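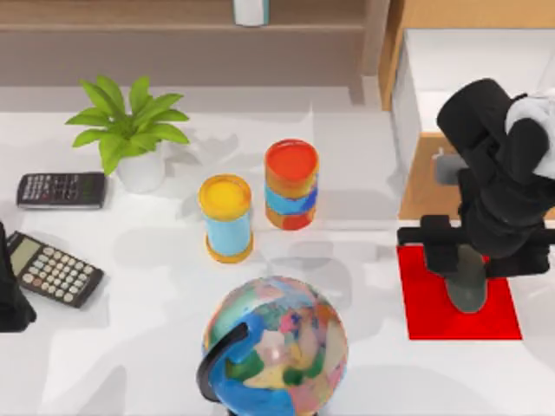 *by Sigrun Skjelbred*

# Chapter 4: The Trip Back

## Returns and the money inside them

So far in this book everything has moved in one direction. A factory makes a radio, a wholesaler buys a pallet of them, a store buys a carton, and you walk out with one under your arm. I drew that as a nice straight arrow in Chapter 1, and I'm sorry to say I left it that way for three chapters (it's a very easy arrow to draw!).

Now we need a second arrow going the other way. It's thinner, it wobbles, and in places it splits into four or five little arrows that wander off the page. This is the path a product takes when somebody brings it back, and in the electronics trade it carries a lot more goods than most shoppers would guess.

I learned this the hard way. My first real job was at the returns depot Conneely ran outside Flilholm, and I started in January. If you've ever worked in a store you already know what that means. Everything that was unwrapped at the end of December and turned out to be the wrong color, or the wrong plug, or a second one of the same thing, came rolling through our door on carts. We took in 3,768 items that month. I remember the number because I had to write it on a form and my supervisor made me write it again, neater.

### What's in the box?

Let me ask you something before you read on. Picture 100 returned electronic products lined up on the floor. How many of them are broken?

When I ask a class, the guesses usually land way up high. It makes sense – why would you drag a thing all the way back to the store if it worked? But when we sorted a test batch of 100 at Flilholm, 60 of them had nothing wrong at all. They switched on, they played, they charged, they did everything the box promised. The other 40 had some real fault, and a good share of those were small: a bad cable, a loose knob, a battery cover that had gone missing.

I don't want you to carry those figures around as a law of nature. They come from one depot and one batch, and a store selling phones would get a different split from a store selling kitchen gadgets. What I want you to notice is that "returned" and "broken" are two separate words, and the business has to pay to find out which one it's dealing with. Every box has to be opened by a person. That costs money even when the answer is "it's fine."

In the trade the fine ones are called **no-fault-found** returns, and you'll see that term in bold from here on because I'll be leaning on it all chapter.

### The Tevska speaker

My favorite case is the Tevska speaker, a chunky little thing with one button on top. One press turned it on. A long press made it look for a phone to connect to. Two quick presses did something else again, and I worked with that speaker for most of a year without ever being sure what.

People brought it back by the cartload and told the counter it was dead. We'd open the box, hold the button down, and off it went, happy as anything. There was no fault in the wiring. The trouble was in the booklet, where the long press was explained on page nine, after the safety warnings and a drawing of a bathtub.

Tevska printed a card that said HOLD THE BUTTON and put it on top of the speaker, right where you'd see it when you lifted the lid. The carts got lighter. I still think about how cheap that card must have been next to the cost of shipping a speaker to a store, back to a depot, through my hands, and out again.

Keep the card in mind when we get to the section on return prevention, later in this chapter.

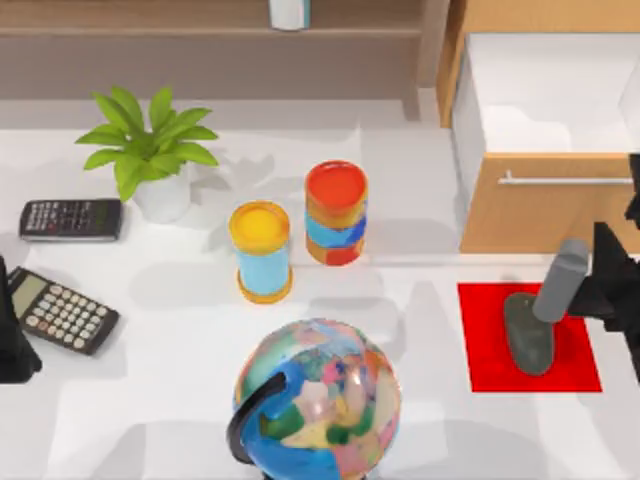 *Figure 4.1. White tabletop with shelf unit and cabinet, drawer open.*

### Where things go next

Once you know what state a product is in, you have to decide what to do with it, and you have to decide fairly fast. Electronics lose value sitting still. A lamp that waits on a shelf until summer is the same lamp, but a tablet that waits that long may have a newer cousin in the window at a lower price.

These were the routes we used at the depot:

- **Back to stock.** The seal was never broken, so it can be sold as new.
- **Open-box.** It works, but somebody has had it out. It goes back to the store with a lower price and a sticker.
- **Repair and resell.** It has a fault we can fix for less than we'd gain by fixing it.
- **Back to the maker.** The contract says the maker takes it and gives us credit.
- **Bulk lot.** It gets sold by the pallet, as is, to a dealer who'll sort through it.
- **Parts and recycling.** Whatever can be pulled gets pulled, and the rest goes for materials.

I've listed them from the most money to the least, more or less, though the maker route jumps up and down depending on who wrote the contract. Juvel, for one, gave full credit on its radios but wanted every single piece in the box, down to the twist tie on the cord. We kept a jar of spare twist ties on the bench for exactly that. (Was this allowed? I never asked!)

### A bit of arithmetic

You can do this one with a pencil. Say a product comes back and it needs a fix. Write down what you could sell it for once it's fixed. Take away the part, the worker's time, and the new box. Then write down what a bulk dealer would give you for it today, untouched. If the first number is bigger, fix it. If the second is bigger, let it go.

It looks almost too simple to put in a textbook, and yet I've watched grown adults spend an afternoon rescuing a clock radio because it was a nice clock radio. I was one of them. It had a green dial.

### Before you go on

The next section follows a single returned product from the store counter to the depot door, with the paperwork it picks up on the way. You'll need three terms from these pages: no-fault-found, open-box, and bulk lot. If you have something at home that you once took back to a store, or nearly did, write down your reason in one sentence and keep it with your notes. We'll use it in Section 4.2.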